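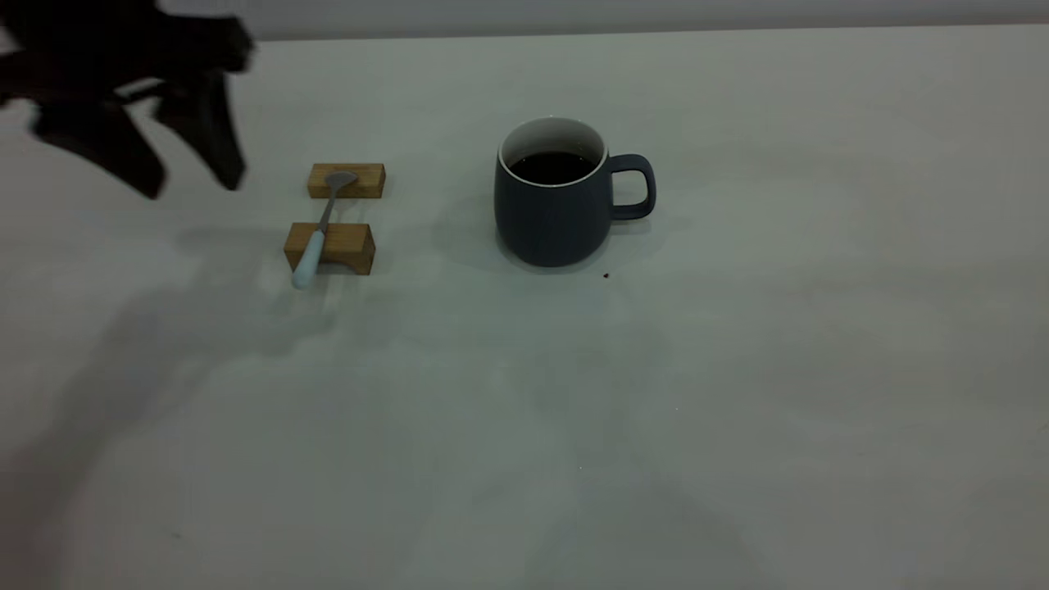 Wood block (toy)

Wood blocks are small solid pieces of timber used in play, teaching and simple stacking games. They are usually cut as cubes, cylinders or rectangular prisms, and may be painted, oiled or left with the grain showing.

Materials

Beech, maple and birch are the common choices, as they are hard and splinter little. Softwoods such as pine are cheaper but dent easily. Blocks are sanded and the edges rounded before finishing. Linseed oil and beeswax darken pale timber towards a honey colour over time. 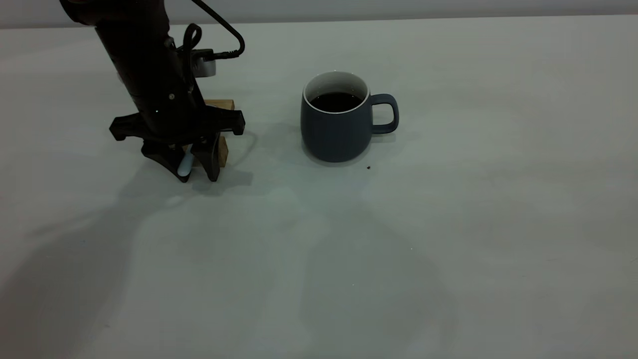 A pale grey tabletop

Unit systems

Most classroom sets follow a unit system, in which every block is a multiple or fraction of one standard length. A home set may hold 15 or 20 pieces – a kindergarten set can run to 200. The Nisesach pattern, drawn up by the teacher Consuelo Cuautle, uses a flat brick twice as long as it is wide. The later Bruller pattern added half-width pieces and a shallow ramp.

Play surfaces

Blocks are used on the floor or on a low table. A hard, level top gives steadier towers than carpet, though falling pieces are louder. Tables with a plain, light-coloured top are favoured in many kindergartens, and fittings are kept to the underside so that the playing surface stays clear. 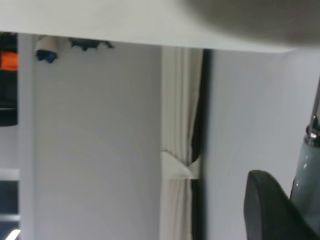 Collecting

Older sets are collected, particularly those in their original boxes. Zyanya Galindo's catalogue of the Robles workshop lists about 2,000 pieces, most of them unpainted. Incomplete sets are common and sell for much less.

See also

Construction toy
Dominoes
Stacking game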